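Rurkura Two-Arm Bench Kit

Soft goods are hard on small robots. A ball cap folds, rolls and slumps, and no two land on the bench the same way. We love that problem, and the Rurkura kit is built for people who love it too: college labs, small packing rooms, and anyone teaching a pair of arms to tidy up after humans.

The wrist cameras ride right above the fingers, so you get the close view where it counts, with both fingertips in it. Caps are our favourite test piece at Dallcombe, and we've been through a good pile of them (pink ones, mostly). 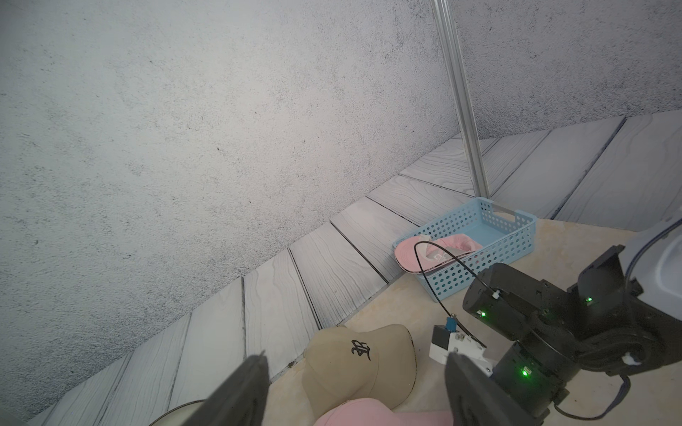
Wrist view with the second arm reaching in beside the basket.

Telmo Gallardo wrote the Sarmiento software that comes with the kit, and it's a treat to use. You guide the arms through a job by hand, play it back, and trim out the fumbles afterwards. The March update lets you label a run while it's still recording – a small thing, but we'd hate to go back! The narrow fingers are good for getting in against fabric, and the tips swap out with one screw.

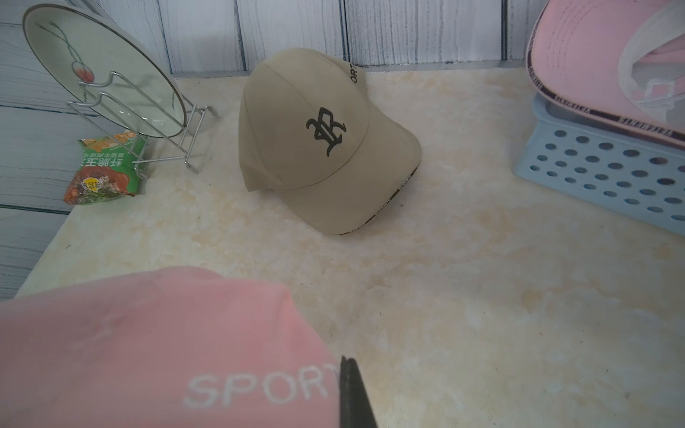
What's in the box

Two arms with bench clamps
Two wrist cameras and cables
Spare fingertips, 20 pairs
Power supply for Australian outlets
Sarmiento licence, no yearly fee

Good to know

Each arm reaches 600 mm from the centre of its base. The Kornell stand is sold separately, part number 1942, and fits both arms.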